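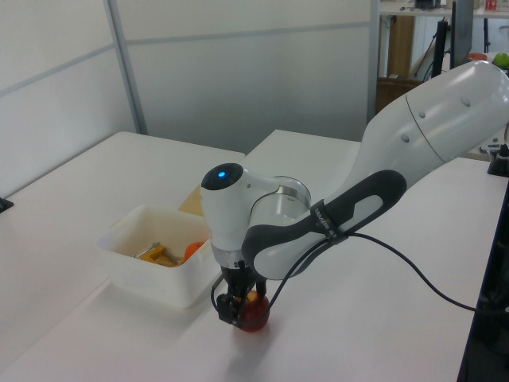 Orent College opens second admission round for spring

Orent College in Flilcombe will accept applications in a second round this year, the admission office announced on Thursday. The round is open to first-year and transfer students, and it closes at the end of May.

In the first round the college received 900 applications for 700 places. Not every admitted student confirmed the place before the deadline, and several departments still have seats. The largest number of open seats is in business, nursing and applied mathematics. The architecture program is full and will not take part.

"We had many calls from families who missed the first date," said Yu-na Seol, head of admissions. "Some of them were waiting for a language test result, and the result came too late. For these students the second round is a fair chance."

The requirements stay the same as before. Applicants must send a high school transcript, one letter of recommendation and a short personal statement. Students who did not study in English must also show a test score, and the score cannot be older than two years. The college does not ask for the SAT or ACT.

One thing is different this time. Applicants to nursing will have an interview with two teachers of the department, by video or in person. The interview takes 10 minutes and there is no written part. Severin Frei, who teaches in the nursing program, said that the department wanted to meet the candidates before making a decision. Last year it decided only from the papers, and a few students left the program already in the first month.

The application fee is waived for students who applied in the first round to a different program. They do not need to send their transcript again, but they must write a new personal statement.

Chang-ho Tak, a transfer student from Gallesa, said he will apply for mathematics. He hopes that most of his credits will be accepted. According to the college, credit decisions are sent together with the admission letter, and a student can appeal within 3 weeks.

Results of the second round will be sent by e-mail in June. Housing is not guaranteed for students admitted in this round, and the housing office advises them to ask for a room on the same day they confirm their place.

Questions can be sent to Seon-mi Ra at the admission office, which answers the phone until 3 p.m. on working days.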